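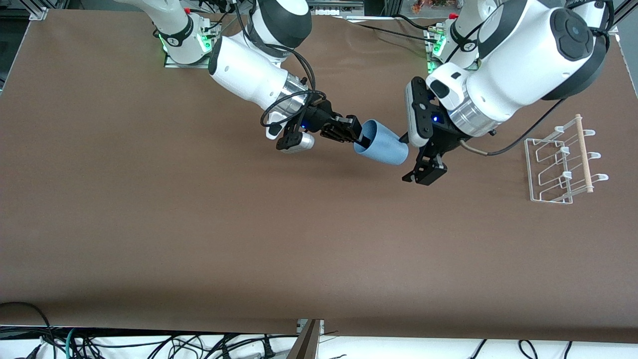
Parvathi Thampi asked in review that the spares line be moved out of "miscellaneous" and given its own row, on the grounds that a second cell bought without spares will be down for the whole lead time the first time a finger pad tears. The row has been added. The rest of her comments are marked PT in the notes column.

Wovska cell 2: equipment plan

README for the planning folder. Maintained by Védís Frandsen. Last changed in June.

Scope

The folder covers the purchase of a second two-arm tabletop cell for dish handling tasks (cup to rack, rack to table, handover between arms). It does not cover the mobile base, which has its own budget under Berko, or the labeling work.

Files

plan.csv: one row per item, with quantity, unit price, lead time in days, supplier, notes
quotes/: supplier quotes as received, not edited
layout/: table drawings, arm spacing, cable routing
consumables.csv: paper, pads, cups, ties, with reorder points
CHANGES: short log, newest first

Prices in plan.csv are before tax and shipping. Where a quote is missing the price field is blank. Do not put in zero, as the totals script treats zero as a confirmed price.

What cell 2 copies from cell 1

Two white arms mounted along the far edge of the table, bending in toward each other. A parallel gripper with black fingers on each arm, and a camera on each wrist. Brown paper over the tabletop. A white wire rack at the side. Base spacing is in layout/spacing.txt and should be kept the same so that recordings from both cells can be pooled.

What changes

Cable runs. Cell 1 has black cables in a tangle on the white strip below the table edge. Cell 2 gets a covered tray along the front, priced as a separate row. Borkunex quoted the tray and the frame together; we asked for them split and the split quote is the one in use.

Wrist cable. The current length leaves a wide loop over the wrist. A shorter version is available at the same price, but reach at full extension has not been checked. Row is on hold (PT).

Power. One switched unit per arm in place of the shared one. Needed for service on one side while the other is still live.

Lead times

Arms: 60 days from deposit
Frame and tray: 23 days
Wrist cameras: in stock at Amin when quoted, not reserved
Pads and paper: ordered with the normal monthly list

The arms set the schedule. Ordering the frame on the same day as the arms means storing it for over a month, and there is no floor space for it. Order the frame after the arm supplier confirms a ship date.

Spares

3 sets of finger pads per arm
1 wrist camera
1 wrist cable of each length, once the hold is cleared
1 power unit

A spare gripper was considered and left out. It costs more than 1000 and the housing has not failed on cell 1. To be looked at again when the renewal of the service contract is due.

Consumables

Paper is changed when creases start to show up in the wrist camera views. Cups are plain, matte, one color per batch. Buy the whole batch at once; later batches have come in a different shade, and mixed shades have to be logged by hand.

Open items

Deposit terms for the arms (Frandsen)
Who signs for delivery
Rack: same model is no longer listed, need dimensions before picking a substitute
Shipping insurance, not in any quote so far

Totals

Run totals.py from the top of the folder. It prints the confirmed sum, then the rows with no price. Quote both when sending the plan to purchasing.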